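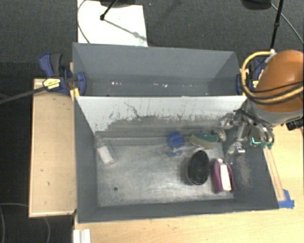 Gondance Home Bodywork Log: README

Hi, and thanks for downloading this. Gondance is a small set of notes and spreadsheets I put together on foam rollers, massage balls and those hooked canes you use to dig into your own shoulder blades. I started it because I have a desk job and a neck that complains, and I kept buying gadgets and forgetting which ones I liked (my closet can confirm this). At some point the notes got long enough that friends were asking for copies, so I cleaned them up and put them here.

I'm not a doctor, a physical therapist or a massage therapist. Please read everything in here as one person's log with a few friends' logs stapled on.

What's in the download

sessions.csv is the big one. Each row is one session with one tool: which tool, which body area, how long, how sore I felt before, how sore I felt after, and a notes column that rambles quite a bit. Soreness is on a scale from 0 to 10, and 0 means I forgot I had that body part.

tools.csv lists the tools. There are 33 of them, counting a couple of tennis balls in a sock, which I still reach for more than some of the expensive stuff! You get the firmness as I'd describe it (squishy, medium, firm, ouch), the size, and whether I'd buy it again.

people.csv has one line per person who logged sessions. There are 6 of us. No names, just a letter, an age bracket and what we do all day: sitting, standing, lifting or a mix.

routines.txt is the plain-language part, with the short routines we kept coming back to. If you're not a spreadsheet person, open that one and skip the rest.

About the names

A few tools have nicknames in the files and I never went back to fix them. "Greker" is the firm ridged roller. "Umano" is the curved cane with the knobs on it. "Baluyot" is the town where I was staying when I started the log, and it shows up in the notes column as shorthand for that first stretch, so "Baluyot bed" means I'd slept on a terrible mattress and you should probably ignore my neck numbers for that morning.

How the sessions were logged

We each wrote down a soreness number right before starting and another one a few minutes after finishing. Most sessions are short. The template asks for 2 minutes per area, and almost everybody drifted over that with the calves and under it with the front of the thighs, because rolling the front of your thighs is miserable. Actual times are in the minutes column, so use that one and leave the template time alone.

Logging started in December and we were all very keen at the beginning. You'll see it thin out later. Person D stops completely for a while and then comes back with a much nicer attitude toward the Greker.

If a field is blank, it means the person didn't write anything down. It doesn't mean zero. I got this wrong myself in an early chart and spent a whole evening thinking massage balls had cured everybody's feet.

Things that are wrong with it

Oh, plenty. We all knew which tool we were using, and we all had favorites. I clearly wanted the Umano to win. There's no group that just lay on the floor for the same amount of time, and I suspect lying on the floor would have done pretty well.

The after number only covers a few minutes after. I didn't track the next morning until late in the log, and the next_day column is mostly empty as a result. If you start your own version, please track the next morning, it's the part I'd most like to know about.

Body areas are also kind of a mess. I use "upper back" for anything between the bottom of my neck and my ribs, and Person B splits that same stretch into separate spots. I merged hers in the area_simple column and left the originals in area_raw.

Before you copy a routine

Go easy the first few times. Don't roll straight onto your spine, the front of your neck or the back of your knee. Stop if anything feels sharp, tingly or numb. If you're pregnant, on blood thinners, have a history of blood clots, or have an injury that's still healing, ask someone qualified before you try any of this. I bruised my own hip with a hard ball in the first week, so I say this with feeling.

Using and sharing

Do what you like with the files for personal use, teaching or your own blog. A mention of Gondance would be nice. I'd only ask that you don't use the numbers to sell a roller to somebody, they really aren't good enough for that.

Opening the files

They're plain comma-separated text and should open in any spreadsheet program. The notes column has commas in it, all wrapped in quotes, so if your rows look shifted over, check your import settings first. Soreness columns are whole numbers except where Person F insisted on halves.

Still to do

Fill in the missing sizes in tools.csv. Spell "trapezius" the same way twice. Add the hand and forearm sessions, which are still in a paper notebook and partly under a coffee stain.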